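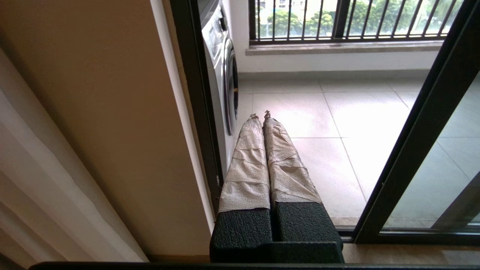 The Fendwood open house ran from ten to four, and by the time I found the right entrance on Thu 21 July there was a line for the elevator and a second, more resigned line for the stairs. I joined the resigned one. The building is by Endo, the developer that also did the Comard block across the canal, and the brochure promises "generous outdoor living on every level."

The outdoor living turned out to include the laundry. In the show apartment you slide open the door, step past a tidy white curtain, and there, up against the left-hand wall of the balcony, is a front-loading washing machine. I have lived in places where the washer was in the kitchen, in the bathroom, and once in a shed belonging to next door, so I'm in no position to be snooty. The light out there is lovely. Your socks will have a better view than you do.

Visitors split into two camps. One camp wanted to know what happens in a storm. The guide said the overhang takes care of it, then moved us along to the closet. The other camp was already working out where a drying rack would go and whether you could still get a chair in. You can, if the chair folds and you're fond of laundry.

Indoors it's all beige walls and good intentions. The beige is warm and forgiving, and I liked the black door frame against it more than I expected to. The sliding door was open for the whole tour, so I can't tell you how well it keeps out the spin cycle – a thing I'd want to know before signing anything.

Rent on this layout is 1449 a month, plus a deposit of 1000 that you get back if you leave the beige as you found it. There were five apartments left when I asked, two of them on the canal side. The next open house is in August.

Lunch was at Saithong, downstairs and around the corner. Get the noodles, and sit away from the door.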